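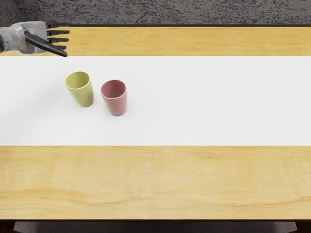 According to one unnamed reviewer of the first edition, the Bradico coding scheme is "the slowest known way of finding out that two people disagree." The remark has been reprinted in every edition since.

Bradico scheme

The Bradico scheme is a method of content analysis used in communication research, mainly for letters to newspapers and transcripts of public meetings. It sorts statements into 31 categories, 9 of which deal with forms of complaint.

Origin

The scheme was drawn up at the Kuruc Institute for a study of town meetings in Ziline. An early draft had 47 categories. Coders trained on it for most of December and agreed chiefly on the need for a shorter draft.

Use

Two coders work separately on a sample of around 100 statements, then compare results. Disagreements are settled by discussion, a stage the manual expects to take an afternoon. The rival Zavero scheme skips it and reports higher agreement, a finding Bradico users code under "complaint, general."

See also: Intercoder reliability; Zavero scheme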